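Two-armed shoe sorter gets its wrists back in line

The two-armed cell at Jemlow is working with slides again after a refit that turned out to be a treat for anyone who likes a tidy cable run. Both wrists were stripped down to the camera brackets, and every screw was cleaned, refitted and marked.

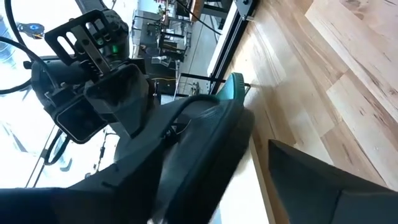 Cable slack was the big job. The arms reach in from opposite sides of the table, so a loop that is fine at rest can snag when a wrist rolls over. The Greststead crew now sets the slack with the arm at full stretch, then runs it through 50 slow rolls before any shoe goes down. It's patient work, and lovely to watch once the loops start following the arm!

Next come the fingers. Grip faces get wiped with a dry cloth at the start of each shift and checked for wear every 2,000 picks, and a worn pair is swapped as a pair. The swap takes roughly 6 minutes, helped by a new driver kit from Anisside that has the right bit on a tether.

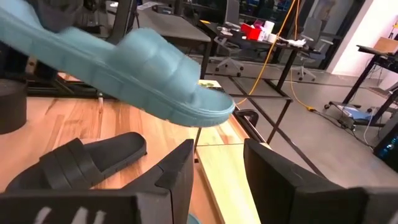
Soft molded slides are a great test of all this, because they squash and spring back and show up a badly aligned finger right away. Closing force is set on the left gripper first and copied to the right, then trimmed by hand.

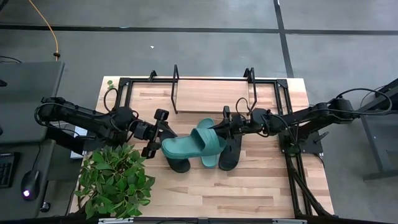

The wire rack goes back in the same spot inside the rail before the cameras are recalibrated. A second cell, at Fraser, is due for the same five-step refit in August.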